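Why can't I see the Andromeda galaxy from my yard?
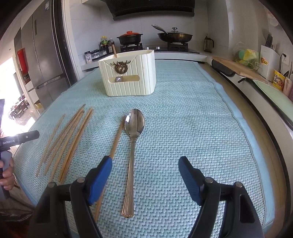

Spoon and chopsticks on the mat

Posted 4/4/22 by Cindlow
Bought a Sirkura 276 tabletop reflector. The box shows a spiral in pink and purple. I get a gray smudge, on a good night. Is the mirror bad or am I?

Budden
Neither. The box shows hours of exposure and your eye gets a fraction of a second. Also, it's April, so Andromeda is down in the murk by the time it gets dark. Try again in October with the lowest power eyepiece you own. Let your eyes adjust first — no phone. It'll still be a smudge, but a bigger one.

Horrocks
get a darker yard

Sirkura_owner_9
Mine came with the mirror tilted, so check that too. I've shown it to 2 neighbors and one said "is that it." Up to 1000 billion stars in there, and that's the review.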